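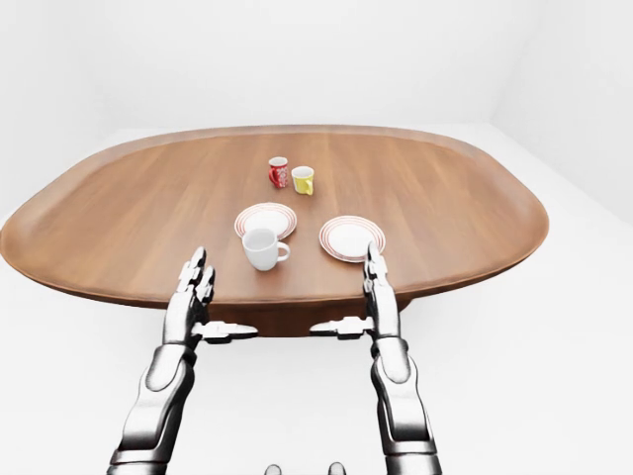

Re: Hander trial, table clearing and the breakfast shift

To: floor-and-kitchen list
Date: 17 March 2022

I read all the replies in this thread and will try to answer them in one message. I work breakfast and early lunch at Gundevmont and I have been the shift contact for the Hander trial since October. I don't work for Kjærgaard and I'm not speaking for management.

First, where things stand. There is no robot on our floor yet. Everything so far has been done in simulation, with a two-armed robot at an oval wooden table in a plain white room. The tableware in it is a small set: a red cup with a white pattern, a yellow mug, a plain white cup and two white saucers with thin red rings. Kjærgaard asked us what gets left on a table after coffee, and I told them cups parked half on a saucer are what slow people down. The white cup is set up that way, over the edge of the left saucer.

The practice sessions run in a program called Ima, on the screen in the back office. Anyone on shift can sit in for 30 minutes, paid. You watch an attempt, stop it when you see something you wouldn't do yourself, and type a note. You don't need to know anything about computers. The notes go to Kjærgaard and come back with a yes, a no or a question. Most of mine came back with a question.

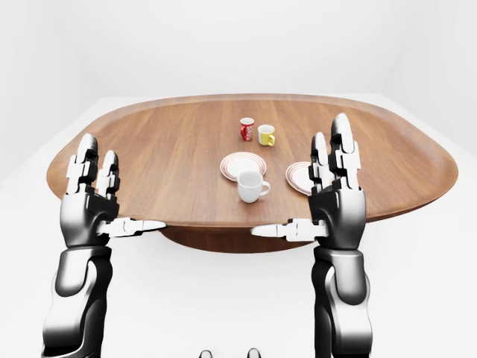
An earlier message to the list read:

> I cleared tables for years before I moved to the dish room, and I would like a straight answer. If the machine takes the cups and saucers, what is left for the person on the floor? We do 400 covers on a full morning. Clearing is most of the job. If that goes, I don't see how the same number of people stay on the schedule, whatever the memo says about "supporting staff."
>
> Second thing. When a cup gets chipped, we know who to ask. Who writes it up when the arm does it? Right now breakage goes on our sheet and it comes up at review. I don't want my name next to something I didn't touch.
>
> Third, if we are giving them notes on how we do the work, that is training, and training somebody pays extra. Is training a machine different?

On the schedule: the written commitment covers the trial period only. No positions and no hours come off the floor schedule while the trial runs. After that there is nothing in writing. I asked for a longer commitment and was told it would be discussed when there are results. I would ask people not to read more into the memo than it says, in either direction.

As for what is left, the plan is for the robot to work at one fixed table near the dish room hatch. Somebody still has to bring trays to that table. Glasses, food scraps, silverware and anything spilled stay with us. So does the dining room. If it goes ahead, the job turns into more walking and less sorting. Some of you will like that and some won't. For people with bad knees it could be worse, and I put that in my comments.

On breakage: there will be a separate sheet at the table, and it won't be counted at anyone's review. I have this in an email and will forward it to whoever wants it. The form number is 431. Please use that form and don't write on the old sheet, even if it's closer.

On the pay question I have no good answer. Sessions are paid at your normal rate. The training rate applies when you are training a coworker, and the office says a robot isn't one. I think that is worth raising again, and I'd rather several of us signed it.

Now the thing I want opinions on. Getting the white mug off the table is harder than it looks. With two striped plates nearby there isn't much room for a hand that size. In one attempt the right hand comes in from the side and lays a long finger across the open top of the mug, with the fingertip toward the far rim. The left hand stays open and out of the way. 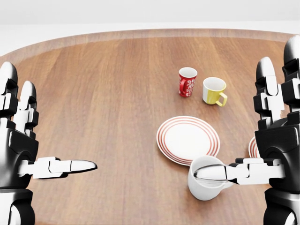
For dirty cups I don't care where the fingers go. For clean ones I do. We all got told in our first week to pick up by the handle or low on the body and keep our hands off the rim, and a robot should be held to the same rule if it is ever going to put clean cups out. My note on this came back with the question "Is this a requirement or a preference?" I answered that it's a requirement for clean ware. I'd like the dish room to confirm, so that it isn't only me saying so.

Other open points:

Who wipes down the hands, how often, and with which product. I don't want this added to closing duties without time for it.

Where the stop button goes. I asked for 2, one on each side of the table.

What we do when the robot stops partway through a tray. My suggestion is that it backs away from the table completely before anyone reaches in.

If you have something to add, reply to the list and not only to me. The sign-up sheet for Ima sessions is on the door of the back office, and the early slots are still open.

Shift contact, breakfast and early lunch
Gundevmont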